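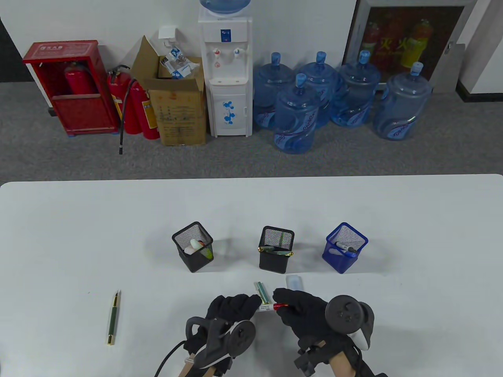
Bremia Working Group on Handheld Collection Practice
Minutes, 2021-08-12

Present: Raghavendra Lobo (chair), Sakda Kaewsai (minutes), the Tolham operators, two people from Arnora on the phone, one of whom was audible.

1. Previous minutes
Accepted, with one correction. The March minutes recorded that the group "agreed on gloves." The group had agreed to discuss gloves.

2. Gloves
Discussed. Black gloves on both hands for every tabletop session, same model for the whole session. Sakda asked that the rule cover operators who take one off to answer the phone. It now does.

3. Trackers and cables
Trackers are to be seated and tightened before the first take and checked again after each break. Cables go off to the operator's side and never across the work area. Raghavendra wanted the word "snug" in the text. Arnora wanted a torque value. The draft says "snug" and Arnora will send a number, as it also promised in March.

4. Caps and pens
Longest item, as expected. The draft rule says a cap pull counts as complete when cap and barrel are fully apart and both are still held. Tolham pointed out that of 81 cap takes reviewed, 37 would fail on "both still held." Raghavendra said that was the purpose of a rule. After some discussion:
- a dropped cap is kept and labeled as a drop, not deleted
- the operator does not chase it across the table
- holders are put back in their starting places between takes, contents included
The proposal to ban fountain pens was defeated. The owner of the fountain pen voted.

5. Room safety
Extinguishers must stay reachable at all times, and spare water jugs are not to be lined up in front of them. Boxes of supplies may stay along the wall if there is a clear path. The Acharya checklist will be adopted whole, apart from page 2, which concerns forklifts.

6. Session length
Draft limit is 80 minutes including setup. Operators asked whether setup included finding the charger. Left open.

7. Actions
Raghavendra: circulate draft with items 2 to 5 merged.
Arnora: torque value.
Sakda: move the glove rule to the front - it was in an appendix.
Tolham: relabel the 37 takes under the new wording.

8. Any other business
A request for a shorter name for the group was received. Three were suggested and none was shorter.

Next meeting to be set once Arnora has replied.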